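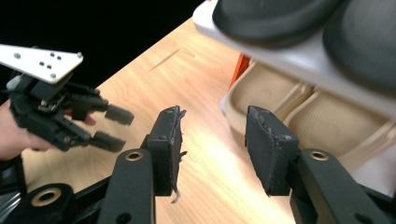
4. Results

4.1 Attendance and reach

The Family Safety Days were held in Vuvanport and Mellau in July, with four sessions in each town. Families were asked to sign in at the gate and to give the ages of the children with them. In total, 373 families signed in, of whom 220 attended in Vuvanport and the remainder in Mellau. Sign-in was optional, and staff at the Mellau gate reported that many families entered through the side path during the second session without stopping at the desk. The Mellau figure should therefore be read as a minimum.

Most families came with children between three and nine years of age. Teenagers were few in both towns, which matches the experience of earlier events in the county (Villalobos and Seo, see Section 2). Families who had heard of the day through a school letter tended to arrive early and stay for the full session. Those who had seen a poster or were passing by stayed for a shorter time and visited fewer stations.

4.2 Use of the stations

Each child received a card to be stamped at the stations. Completed or partly completed cards were handed in at the exit in return for a bicycle bell or a reflective armband. The home fire drill and the street crossing course were the most heavily used stations in both towns. The poison safety table drew adults more than children, and parents often asked questions there that went beyond the printed material, in particular about the storage of cleaning products in rented homes. The water safety station was closed for one session in Vuvanport on account of wind.

Figure 3. Station layout at the Vuvanport site (left) and the Mellau site (right). Arrows show the suggested walking route. Shaded areas were under cover.

As Figure 3 shows, the Vuvanport site was arranged as a single loop, while the Mellau site had two short branches joined at the gate. Stations at the far end of the eastern branch in Mellau received fewer stamps than any others in the study. Staff moved the seat belt station from that branch to the gate before the third session, and its use rose in the two sessions that followed. The station left in its place, on safe sleep for infants, remained quiet throughout.

4.3 Follow-up interviews

Of the families who signed in, 177 agreed to be contacted again. A telephone interview was completed with 50 of them, the last on 5th November. Interviews were conducted by Yu-na Seo in English and by Guadalupe Villalobos in Spanish, using the same list of questions in both languages.

Parents were asked to name any change made at home after the event. The change most often named was testing a smoke alarm or replacing its battery. Several parents said that a child had asked for a family meeting place to be chosen in case of fire, and that the request had been repeated until one was agreed upon. Changes that required a purchase, such as a new booster seat or a cabinet lock, were named less often. Parents who received a voucher under the Ellier program were more likely to report such a purchase, but the number of voucher holders in the interview group was too small to support a firm finding.

These answers are self-reported and were not checked by home visits. Parents who agreed to be interviewed may also have been more interested in child safety than those who declined. The question of whether the reported changes last beyond the first winter is taken up in Section 5.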